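How do I get known for one thing when my work is all over the place?
Posted 2026-07-09 by Sunita Jaiswal

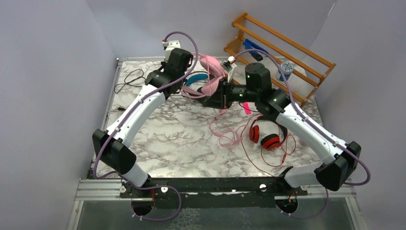 Been doing freelance bookkeeping plus some web stuff plus resume editing for 3 years. People who hire me like me fine. But when someone local needs a bookkeeper they call Bestex, never me, and I'm pretty sure I'm cheaper. My email list is 385 people and maybe a handful open anything. Do I drop the other services? Start a newsletter? Talk at meetups? I freeze up talking to groups btw. Budget is close to zero. Need to figure this out before the end of July, my biggest client is leaving.

Tarun Agarwal
Pick bookkeeping. Take the other two off your site today, you can still do them if an old client asks. Then pick a type of client too. I did payroll for anyone who'd pay, got nowhere. Switched to dental offices only and in a year I had 32 of them, mostly word of mouth. They all know each other.

Forget the meetups if you hate them. Write short answers to stuff clients ask you over and over. One page each, plain title, your name on it. Send the link whenever it comes up. Mine get forwarded to people I've never met.

Also clean that list. Mail everyone once, ask if they still want to hear from you, drop the ones who dont answer. Feels awful, do it anyway.

And call your clients who like you. Ask for 2 names each. By phone, not email. With a big client leaving I'd do this first, before any of the writing.

Vandana Rana
Agree mostly but don't go cheaper than Bestex and then say so. Cheap is what you'll get known for. I raised my rates when I narrowed down and lost one client, a slow payer anyway.

If groups scare you try being a guest on somebodys podcast, it's only one person to talk to. Small ones always need guests. Ask for the questions ahead of time, most hosts will send them.

Trilok Rathore
business cards. nice thick ones. still works

Contact us | Copyright Arken Community Help | Back to top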